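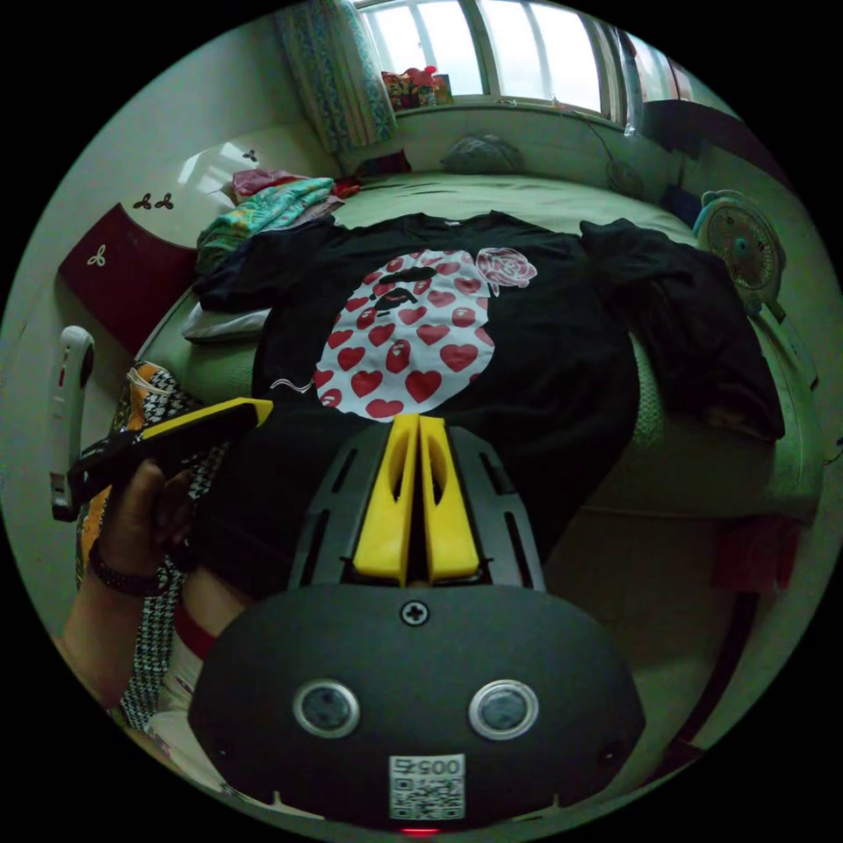

Slide 1: The bed as a workbench

Good morning, everyone, and thank you for giving up part of your Saturday to hear a person talk about T-shirts. My name is Boonmee Boonyarit and I have been helping people sort out their wardrobes through Petchrat for long enough that my own family hides their cupboards from me. (Pause for a laugh. If none comes, carry on.)

Start with the bed. When I go into somebody's home they nearly always apologise for not having a proper folding table, and I always tell them the same thing, that a bed with a plain sheet on it is the nicest surface in the house. The pale green one is lovely for this, you can see a black shirt against it straight away. Clothes pile up at the top left, one shirt out flat in the middle, and the pillows can stay where they are.

Ask the room: who folds on the bed? Who folds on the sofa? Who doesn't fold? Let them chat for a moment, they like this bit.

Slide 2: One shirt at a time

Dark clothes are the ones people give up on. You've got a black T-shirt, then another black thing bundled up beside it, then something dark blue half underneath, and by the time you've worked out which is which the kettle has boiled and you've wandered off. So pull one out, lay it flat, neckline away from you, and let the rest wait.

Smooth from the middle outwards with the flat of your hand. Go gently over anything printed or stuck on. That big white ape face covered in red hearts, with the pink rose up at the side, takes up a good part of the shirt, and a print that size doesn't like a hard crease through the middle of it. I fold the sides in first and then bring the hem up in thirds, quite softly, and if the rose ends up on the outside, so much the better, you'll know the shirt when you open the drawer.

(Do the demonstration here with the Levov shirt from my bag. Do it twice. The back row can never see the first time.)

Slide 3: The pile

I want to say a kind word about the pile. People are embarrassed by it and they needn't be. Put the bright things on top, the teal, the pink, whatever you have, and leave it alone until the shirt in front of you is done. When I ran the Vastance evenings in April we had one lady who brought 40 tops in two suitcases and was in tears before she'd unzipped the second. We set aside all but 4 and she was perfectly happy by the tea break.

Mention the tea break. It's at the back, by the coats, and the biscuits are from Skemodov.

Slide 4: Light

Fold near a window if you can. Black and navy look the same under a ceiling bulb, and I have sent more than one client to work in odd socks on account of it. Morning is best in my house, though yours may face the other way.

Then over to the tables, in pairs, with one dark shirt each. There are 50 spare shirts in the blue crates for anyone who came without. Please could they go back in the crates folded, and I shall be round to look!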